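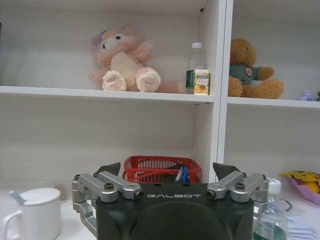

Three moves in, and the desk is still the first thing we put together, one longtime customer wrote back when Wirero asked what people want from furniture in a small apartment. Her answer ran to two pages. Most of the others were shorter. Nearly all asked for the same: storage and a place to work, one piece, no tools lost under the couch.

FOR IMMEDIATE RELEASE
08/11/2020

Wirero opens home office exchange in Drestitwood

Wirero, the family furniture seller trading in Drestitwood since 1943, today opens its home office exchange. Bring in a used desk or shelf unit, get store credit, take home something that fits. Open to all, no membership. Credit good for 12 months. 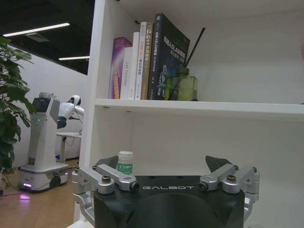
Small stuff is the real trouble, customers say. Chargers, pens, tape, the mail. A small bottle with no place to go ends up on the desk and stays there. So every exchange comes with a free planning sheet, one page, shelf by shelf. Fill it in at home or at the counter. Staff will go over it with you, no apointment needed.

Delivery by Wanyama inside town limits. Old pieces picked up on the same trip. Stairs included, up to 3 floors. Pieces in poor shape go to the Kerkska repair shop and are sold on at cost, first sale in May.

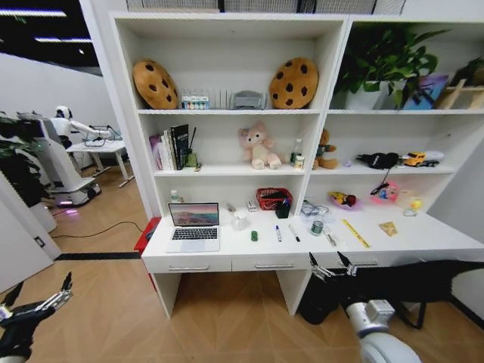
Wirero has set aside 3000 square feet for the exchange, on the lower level, side entrance. Tall units with a built-in desk are expected to go first, white ones most of all. They take up little floor and leave the upper shelves for things people like to look at, a leafy plant, a framed picture, even a pair of cushions made up like chocolate chip cookies. Darker finishes in stock to.

Hours: same as main store. Parking in rear. Credit can not be combined with other offers. Press questions to the Wirero front desk, Drestitwood.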